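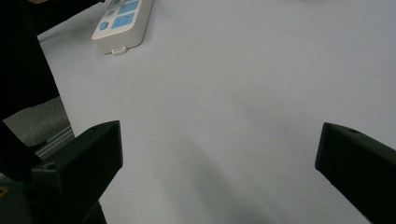
Bench 2, late morning. Pale top, white power strip with the light blue sockets at the far side.

May, bench refit, continued

So pleased with the new top! Halyna and I got the old one off before tea, and the pale one went on with hardly any swearing. It is lovely to work at already. Small dark screws show up on it straight away, and on the old brown top I lost one of those every afternoon.

The strip is the Mirside one from the stores cupboard. For now it just lies loose at an angle while we work out where it wants to live. Two ideas so far:

Taras: fix it along the back edge, sockets up, lead dropping down behind.
Me: fix it to the left end, so the soldering iron lead stops crossing the work.

I tried the left end with a bit of tape for an hour and liked it a lot, but my elbow kept finding the plug of the desk lamp. Halyna suggests turning the strip round so the switch faces the wall. Will try that after lunch — it might be the whole answer.

Measured the clear run in front of the strip while I was at it: 1,068 mm by 400 mm. That takes the big Drosel tray with room left for a notebook and a mug, and I am very happy about the mug.

Wiped down with plain warm water and a drop of washing-up liquid. Roksolana, please don't let anyone use the orange stuff on this top, it left a cloudy patch on the offcut I tested and the patch is still there.

Still to do:
Strip brackets, 60 mm screws are too long, find shorter
Label for the strip (bench number, test month)
Felt pads under the Drosel tray
Ask Zoriana if bench 3 can have the same top, there is enough left of the sheet

14.20, turned the strip round. Much better! Elbow clears the lamp plug easily. Taras still wants the back edge, so we are leaving it unscrewed overnight and he can have a go in the morning.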